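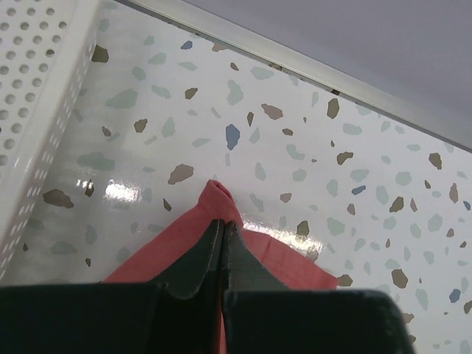 Week 9 handout – learning to grasp cloth from wrist camera only
Robot learning, second half of the course. Bring to lab.

Reading for this week: the Vanis paper, sections 3 to 5. Skip the appendix unless you're doing the cloth project.

1. Where we left off

Rigid objects. Pose of the thing = six numbers, grasp is a function of the pose, done. Cloth doesn't give you that. A flat napkin and the same napkin crumpled are the same object and have almost nothing in common in pixels. So no pose estimate this week. Policy goes straight from wrist image to action.

2. The setup in the paper

Input: one wrist image, plus gripper opening. No overhead camera, no depth. Output: a chunk of 16 end effector deltas and an open/close value for each. Chunk gets executed half way, then replan.

Training set is 4,000 teleoperated episodes. After filtering, 2,726 left. People always ask what got thrown out – mostly episodes where the operator closed on nothing and then retried, also ones with dropped frames. Keep this in mind for section 5, the filtering matters more than they let on.

Network is a small image encoder and a diffusion head. Nothing special. You've seen both parts in week 6.

3. The wrist view, what's good and bad about it

Good: the contact region is always in the picture. Fingertips sit in the same spot in every image, so the network never has to find the hand. In the grasp image the cloth is pinched up into a small peak right at the tips, folds and all – that bunching is the best cue you have that the grasp took hold of fabric.

Bad:
– the jaws block a lot of the lower part of the picture, and that's where the cloth is
– you lose the goal. Container could be behind the camera
– glare. Glossy table, bright patches that slide around as the wrist moves. Early policies in the paper went for the patches
– patterned surfaces. Terrazzo print has brown, green and blue chips with soft edges at this range, and a color threshold tuned on a plain table falls apart. Coral red against that is an easy case, do not assume the sage green cloth will be

Question from last year: why not just add a second camera? You can. Vanis tried it, see their table 2. Helped on placing, did almost nothing for the pinch itself.

4. Grasp labels without a person labeling

This is the part I want you to really understand, it's on the problem set.

The trick (they call it Mikodside labeling, after the codebase) uses gripper width after closing. Command full close. If the fingers stop short, something is between them. Thick folded cloth gives a clear gap. A single layer of thin cloth gives almost none, so width alone is not enough.

Second signal: lift a little and compare two wrist crops just under the fingertips. If the cloth came along, that patch barely changes while the table behind it moves. If the grasp missed, everything shifts togther. Take the ratio of motion in the inner crop to motion in the outer crop. Low = held. High = missed. Near one = throw it away, don't guess.

Watch out for shiny tables again. Highlights don't move like the table does so the outer crop reads low. Fix in the paper is to mask saturated pixels before computing flow. Cheap, works ok.

5. Results

Single layer pinch, unseen cloth, held on 69 percent of trials. Same network with no filtering of the training set: 33 percent. That gap is the result. The architecture comparison in their figure 6 is a couple of points either way and I would not build anything on it.

Failure types, in order of how often they show up:
– closes above the cloth, never touches it. No depth, so height is guessed from apparent size of the weave or the pattern
– grabs two layers when it wanted one
– good pinch, then a hem or flap drags and pulls it out durring the lift

The first one is fixable with a force threshold on the way down. Stop on contact, then close. They don't do this, the Magaña baseline does, and it does better on the height errors and worse on everything else. Worth discussing why (hint: pushing down moves the cloth).

6. For lab

Start from the Drukunham starter code, branch week9. Dataloader is done. You write:
a) saturated pixel mask
b) the two crop motion ratio
c) a plot of ratio against gripper width, held and missed in different colors

Crop sizes are in the config, don't hardcode. If your scatter plot is one blob you've probably got the crops swapped – check that first before you ask.

Cloth project groups: also run it on your own episodes and bring the ten worst disagreements between the label and what you see in the video. Pdf or printed, either is fine.

Problem set 5 due in November, date on the course page. Next week: folding, and why none of this is enough for it.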